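Brenance Dining Room and Kitchen
Opening safety checklist, with inspector's comments
Revision 3. Completed 9/29/19, before evening service
Inspected by: Aigars Lūse
Accompanied by: Ieva Paulauskas (head chef), Yakubu Afolabi (front of house)

Key: P = pass. A = pass with action. F = fail, item not to be used until cleared.

1. Entrance and dining room

1.1 Front door opens fully and closes without slamming. P
1.2 Entrance mat flat, edges not curling. A
Comment: One corner lifts when the inner door is opened. Tape is a temporary measure. Replace with the recessed type already fitted at the Siva site.
1.3 Routes between tables clear to both exits. P
Comment: The layout in force is the 80-cover plan. The revised plan with the long table along the window has not been assessed and is not covered by this checklist.
1.4 Chairs and banquettes stable. A
Comment: Two chairs at the rear rock on the tiled section. The legs are sound and the floor is uneven. Felt pads are not a fix, as they come off within a week.
1.5 Emergency lights work on test. P
1.6 Candles in closed holders, none within reach of curtains or printed menus. P
1.7 Lighting level adequate on the two steps to the bar. F
Comment: With the dimmer at the evening setting the lower step cannot be told from the floor. Step edge strip required. Until it is fitted the dimmer is to stay at the daytime setting over the steps. Y. Afolabi notes that this affects the look of the bar. Noted, result unchanged.

2. Bar

2.1 Glass washer drains fully, no pooling on floor. P
2.2 Ice scoop stored outside the ice well. A
Comment: Found inside the well. Holder is fitted to the wall and was empty. Staff reminded.
2.3 Broken glass bin labelled and lidded. P
2.4 Gas bottles chained upright in cellar. P
Comment: The spare was chained at one point only. Corrected during the visit.
2.5 Cellar hatch has barrier in place when open. P

3. Kitchen, hot line

3.1 Extraction runs at full speed before burners are lit. P
3.2 Filters clean and seated. A
Comment: Third filter from the left is seated but bent, leaving a gap at the top edge. Order one replacement. Skurard hold the size in stock.
3.3 Gas shut-off reachable and marked. P
3.4 Fire blanket and extinguisher in place, tags in date. P
3.5 Fryer thermostat cuts out at set limit. P
Comment: Set limit on the plate is 194 degrees. Cut out on the second test as well as the first. The dial markings are worn and should be redone before the next visit.
3.6 Charcoal grill: ash bin metal, lidded and kept outdoors overnight. F
Comment: Bin is metal but the lid is missing. The grill is not to be lit until a lid is on site. S. Mets has confirmed that the lamb course can be moved to the oven.
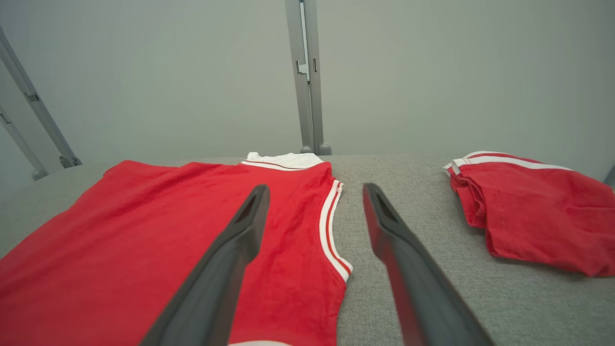
3.7 Oven door seals intact. P
3.8 Oven cloths dry and free of holes. A
Comment: Several cloths are worn thin at the fold. A worn cloth passes heat at the point where the hand closes on it. Discard and replace the whole batch.

4. Kitchen, cold section and stores

4.1 Walk-in fridge door opens from inside. P
4.2 Probe thermometer checked in iced water. P
4.3 Raw shellfish stored below and apart from ready-to-eat items. P
Comment: Oyster trays now have their own shelf, as asked for in May.
4.4 Allergen sheet matches the menu being served. F
Comment: The tasting menu has 16 courses and snacks. The sheet on the wall lists the previous version. The walnut crumb has been moved from the cheese course to the beetroot and the sheet does not show it. I. Paulauskas to reissue before doors open. Re-checked at 17.30, new sheet in place at the pass and at the host desk - result changed to P.
4.5 Slicer guard fitted, unplugged when not in use. P
4.6 Dry store shelving fixed to wall. A
Comment: Fixed at the top. Lower bracket on the left bay is loose. Heavy items (flour, salt, tinned tomatoes) to be moved to the right bay meanwhile.
4.7 No cleaning products on food shelves. P

5. Staff areas

5.1 Lockers in use, no bags or outdoor clothing in the kitchen. P
5.2 Hand basin has hot water, soap and paper towels. P
5.3 First aid box complete. A
Comment: Blue plasters low. Burn gel present, seal unbroken.
5.4 Non-slip footwear worn by all kitchen staff. P
Comment: Agency staff from Gallegos arrived with their own and these were checked at the door.

6. Grease trap and yard

6.1 Trap emptied within the agreed period. P
6.2 Capacity suitable for present covers. P
Comment: Plate reads 3,000 litres. No change needed if the extra lunch service goes ahead.
6.3 Bins closed, yard drain clear. P
6.4 Yard light on sensor. A
Comment: Works, but switches off too soon for anyone carrying a crate from the gate. Lengthen the timer.

Outstanding actions

1.7 Step edge strip. Y. Afolabi.
3.2 Filter. I. Paulauskas.
3.6 Ash bin lid. S. Mets. Grill out of use until signed off.
4.6 Shelf bracket. U. Rimkutė.
6.4 Yard light timer. U. Rimkutė.

All other A items to be closed by the duty manager and initialled in the kitchen log. Items marked F are cleared by the inspector only, by visit or by dated photograph.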